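**Members' Forum > Facilities and House Rules > Proposed revision to shared kitchen standards, Timthorpe residence**

The Residents' Office has opened this thread for written comment on the draft revision of the shared kitchen standards. Comments will be read by the Office before the September meeting. Members are asked to quote the section number to which they are responding.

---

### Post 1
**E_Sandberg** (Residents' Office)

Members will find the draft text on the notice board and in the shared folder. The principal changes are as follows.

- **Section 2.** Quiet hours in the kitchens will begin at 11 p.m. on all nights. The current rule distinguishes between weeknights and weekends.
- **Section 3.** Each household may store food in one assigned cupboard and on one refrigerator shelf. Unlabeled food will be removed on Monday mornings.
- **Section 4.** Counters are to be left clear after use.
- **Section 6.** The annual kitchen charge will rise from $200 to $400 per household. The increase covers the cleaning contract with Marras and the replacement of worn equipment.

Comments on other sections are also welcome.

Eilif Sandberg

---

### Post 2
**thirdfloor_east**

I wish to register an objection to Section 6. The charge is to be doubled, and the draft gives two purposes for the money without stating how much is assigned to each. The contract with Marras was presented last year as a saving over the previous arrangement with Guvine. If it is a saving, the Office should explain why the charge must rise at all.

I have no objection to Sections 2 and 3.

---

### Post 3
**A_Mohammadi**

With respect to Section 6, the previous poster is correct that the draft lacks a breakdown. I would add that the Guvine arrangement did not include the cleaning of ovens or extractor hoods, and the present one does. The two prices cannot be compared directly. I support an increase in principle and would ask for the figures to be published before any vote.

With respect to Section 3, I request that the removal of unlabeled food be moved from Monday morning to Monday evening. Several members of my household return from travel late on Sunday and will not have had an opportunity to label what they have brought.

Azadeh Mohammadi

---

### Post 4
**nastside_annex**

I write on behalf of the five households in the Nastside annex. Our kitchen is smaller than those in the main building and has no assigned cupboards. Section 3 cannot be applied there as written. We ask for either a separate paragraph or an exemption until cupboards are installed.

We also ask that the annex pay a reduced charge under Section 6. We receive one cleaning visit for every two made to the main building.

---

### Post 5
**corridor_b_rep**

I cannot agree with the annex on the second point. The charge has always been a common charge, and it pays for the annex heating repairs as much as for the kitchens in the main building. If each corridor is to pay only for what it uses, the residents of Corridor B would be owed a refund for the years in which our dishwasher was out of order.

On Section 2, I am opposed. A single hour for every night is simple to print on a sign, but many of us work evening shifts and eat after 11. The rule should restrict noise. As drafted, it could be read as closing the kitchens.

---

### Post 6
**E_Sandberg** (Residents' Office)

To clarify Section 2: the kitchens will remain open at all hours. The wording will be amended to state that members may prepare and eat food after 11 p.m. provided that music, loud conversation and the blender are avoided.

The Office will publish the breakdown requested under Section 6. The request from the annex concerning cupboards is accepted. The request for a reduced charge will be put to the meeting without a recommendation.

---

### Post 7
**thirdfloor_east**

I thank the Office for the undertaking on Section 6. I would now ask about Section 4, which has received no discussion. The word "clear" is not defined. Does it apply to items that are kept on the counter for general use, such as the bread box and the dish rack? I had understood that common items could remain.

---

### Post 8
**A_Mohammadi**

My reading of Section 4 is that it concerns personal belongings and dirty dishes. Common items should be named in a short list attached to the standards. I would propose that boxes and trays be permitted beside the sink if they are empty when the user leaves, and that anything holding food be returned to its cupboard. 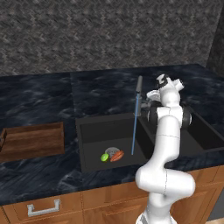 ### Post 9
**corridor_b_rep**

I would prefer the stricter reading. In my experience an empty box is filled by the next morning, with batteries, rubber bands and other people's mail. A list of permitted items will grow each year, and the person cleaning will have to lift every one of them. Let the counters be bare, and let common items have a shelf.

---

### Post 10
**nastside_annex**

The annex has no free wall on which to put a shelf. We would support the list proposed by Ms. Mohammadi, with a limit on its length.

---

### Post 11
**E_Sandberg** (Residents' Office)

Two versions of Section 4 will be placed before the meeting. Version A permits a list of common items. Version B requires bare counters in the main building and permits the list in the annex only.

The time for the removal of unlabeled food under Section 3 has been changed to 5 p.m. on Monday. Members who intend to vote by proxy should deliver the signed form to the Office mailbox. Forms sent by e-mail will not be accepted.

---

### Post 12
**corridor_b_rep**

Noted. I maintain my objection to a reduced charge for the annex and ask that it be entered in the minutes. Kindly also confirm whether the blender is prohibited after 11 p.m. in kitchens with a closing door.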